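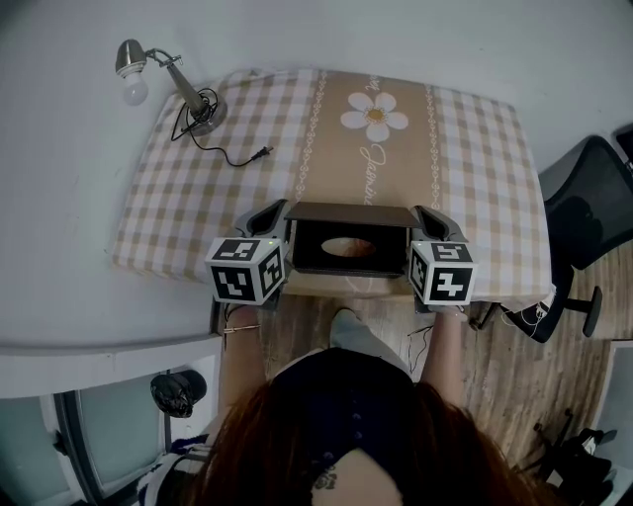
Brolard Tabletop Tidying Set – Data Card

Summary
The Brolard set covers the handling of small household goods on a covered table in a small white room. The tasks were written by Aitana Ibarra and reviewed by Remedios Herrero. Histia maintains the release.

Objects and setting
The principal object is a dark brown tissue box with an oval opening in its top face. It is handled over a table dressed in a beige-and-white checked cloth with a tan central band. A desk lamp with a bronze-colored metal shade stands on the same table and is part of the setting.

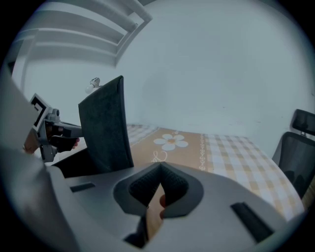 Task notes
Each task names one object and one place for it on the table. The box is to be held by its sides and set down with the opening facing up. The cloth should be smoothed between tasks – folds under the box change how it sits. Version 2 of the notes replaces all earlier wording.

Labels
Entries use 7 labels: reach, hold, lift, carry, place, release and adjust. Pauses are left unlabeled.
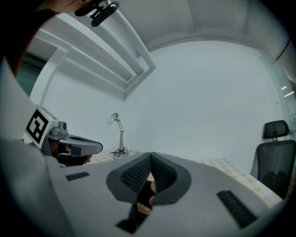 Ceiling and back wall of the room.

Known limits
The set represents one room and one style of table dressing. It should be combined with other material before any general claim is made about household tidying. Corrections may be sent to Remedios Herrero at Histia.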